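About Gristero

Hi, I'm Marcelle Mallet, and Gristero is me, a shared workshop and a two-armed build that has eaten most of my weekends. Right now we're teaching the pair to tidy markers into a cup. 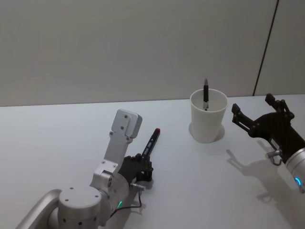

Agathe Barbier reckons the cabling matters more than the code, and she's redone ours 2 times to prove it.

We got going in June with almost 300 hours of tinkering behind us – plus a lot of borrowed tools!

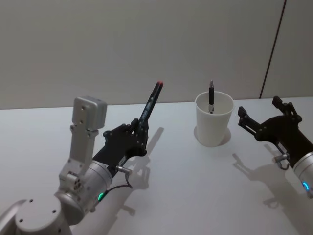 Next up is a smaller bench kit called Moulin, in whatever colour we've got paint for. Come by and have a go, mate.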